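Work & Life > Opinion > Columns

The robot gets the worktop. We get everything else

14 comments | 3 shares

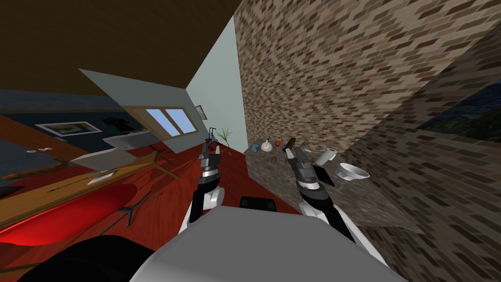

What the rehearsals leave out

I clean holiday lets for Godano, mostly the converted mill flats at Brimside, and since May I've been spending my Monday mornings at a desk, watching a robot tidy a kitchen that doesn't exist. It's a simulation. There's a grey marble counter with an apple on it, a jug, a paper towel roll on its side, a wide white bowl and a few bits and bobs, and a grey machine with two arms that I'm meant to have opinions about. I do have opinions, as it happens!

The firm building the software is called Irnov, and they asked for cleaners to sit in and comment. Good for them, I thought. The money's the same as a changeover and my knees get a rest. So I sit there with my tea and say things like "you wouldn't start there" and somebody types it up.

What I keep saying is that the counter is the easy bit. I can clear a counter while I'm on the phone to the office about a missing key. What takes the time is deciding. Is that half bottle of olive oil a kind gift or rubbish? Is the wet towel on the bed just a wet towel, or has the shower been leaking again? You learn that by doing 500 changeovers and getting a fair few of them wrong.

Now, I'm not against it. My shoulder would be delighted if something else lifted the pans. But I've noticed how the talk has shifted at work. A flat used to be allowed 105 minutes. The new rota, the one drawn up "with automation in mind", has it at 100, and there isn't a robot in the building yet! We've been charged five minutes for a machine that's still practising with pretend fruit.

That's my worry, more than the sack. The easy jobs go to the machine, and the easy jobs are where you get your breath back. Wiping down a worktop is practically a sit-down after you've done the bathroom. Take those away and you've got a shift made up entirely of hair in plugholes and arguments about deposits, at the same hourly rate.

My sister-in-law packs orders at Simard and she says it went just like that for them. The walking went first, and everybody cheered, and then they found they were standing in one spot all day doing the fiddly part at double speed - and her back has never been worse.

So if Godano want my blessing they can have it, on 3 conditions. Put the five minutes back until something turns up to earn them. Pay the Monday knowledge as knowledge, with our names on it. And let the cleaners decide which jobs the thing gets, flat by flat. I'd give it the oven trays tomorrow.

Sign up to our weekly newsletter for more columns like this. You can unsubscribe at any time.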